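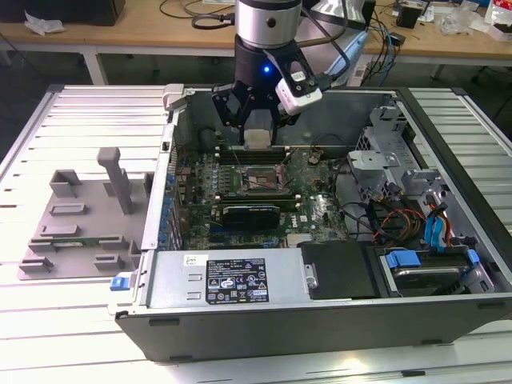
Tarcísio Xavier thinks I am too kind to these machines. He wrote to me after my last review that a robot which needs a tray, a table and a person standing next to it has only moved the chore to another place, and that he will buy one on the day it can empty his dishwasher without a phone call to support. I kept his message open while I wrote this review of the Clurkus bench package, and I agree with more than half of it.

Clurkus is sold to small repair shops as software and setup for an arm and gripper. You teach it a job, it repeats the job. The shop where I tried it, Guimarães, refurbishes office computers, mostly Dell towers, and the owner let me use one bench for 40 hours spread over a month. The task I cared about most was memory: take a module, carry it over the open case, push it into the slot until it sits. A person learns this in one morning.

First, the good part. Picking from a fixture tray is solved, as far as I am concerned. When every part has its place, the arm goes there, closes, lifts, and does not get bored at four in the afternoon. Moving over the board is also good. It is slow, but I prefer slow when there are power cables near the fingers.

Pushing is another matter. I ran 46 insertions and wrote down each one. In 40 of them the module was seated and the computer started. In the other six I had to finish by hand, and two of those were because a thin wire had moved a little and the program did not know what to do with a thin wire. It stopped and waited, which I count in its favor. Still, I had to be close enough to hear it stop.

Cables are the weak point everywhere in this product. The manual says to "clear the work area of flexible items" — anybody who has opened an office computer will smile at this. Screws I did not test. The sales page for Clurkus shows them, but that module costs 763 dollars more and Guimarães did not buy it.

I also used Flolla last year, the cheaper package. Flolla was easier to teach and much worse at everything after the teaching. With Clurkus I spent almost two days before the first useful result, and a change from one case model to another cost me a Tuesday.

And the house? I asked the Fadumura shop, who sell both packages, if any customer uses one for laundry or dishes. They said people ask every week and they tell them to wait. I think this is correct advice. A kitchen has no fixture tray, and a wet towel is more difficult than any cable.

For a shop that does the same computer all day, I would say rent it for a month and keep a list as I did. For a shop with mixed work, no, not this version. Tarcísio should keep emptying his own dishwasher.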